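分类：课程讲义 / 档案与文书管理入门

第三讲 文件放在哪里，人才找得到

各位同学好，上一讲我们聊了文件怎么命名，课后有好几位写信来问，名字取好了，放到哪里去呢？问得真好，今天就慢慢讲这件事，大家不用急着抄，听懂了再记也来得及。

先说一个老问题：按来源分，还是按主题分？按来源分，就是谁经手的归谁，财务的归财务，人事的归人事，好处是责任清楚，坏处是一件事牵涉几个部门时，材料就散了。按主题分呢，找起来顺手，可是主题这东西，今天你觉得是“采购”，明天换个人看，又成了“合同”。我自己的习惯是大类按来源，小类按主题，层级不超过3层，再深下去，连放的人自己也会迷路（我迷过，而且不止一次）。

再说编号。Baltonmont公司的旧档案原来只有流水号，从1编到1042，中间有一段是后来补的，结果第618号的合同比第5号还早签了好几年。流水号本身没有错，只是它不告诉你内容，所以一定要另配一本目录，写明题名、日期、经手人和存放位置。目录和档案要分开放，这一点请大家在讲义上画一道线。
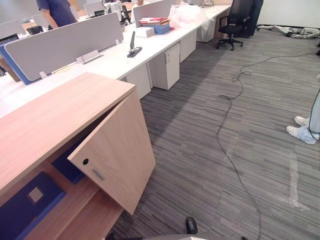 苏妮·努奇（Sunee Nuchit）

接下来讲“就近原则”。常用的材料放在离座位近的柜子里，一年用不到一回的，送去库房。听起来简单得很，做起来却总有人舍不得，觉得样样都常用。我的办法是在借阅登记上看次数，看过一季，心里就有数了。柜门上的标签请写类别和起止年份，不要写人名，人会调动，柜子可不会跟着走。

还有借出。凡取走一份，原位插一张代卷卡，写上谁借的、什么时候还。这张小卡片看着不起眼，我年轻时嫌它麻烦，后来为一份租约翻了整整一个下午，才老老实实用起来。

课后作业：挑一类你自己手边的纸质材料，家里的票据也行，拟一份分类表，附目录样页，下次上课带来，我们一起看看。

相关讲义
第一讲 什么算档案
第二讲 文件命名与日期写法
第四讲 保管期限与销毁手续
补充阅读：代卷卡的填写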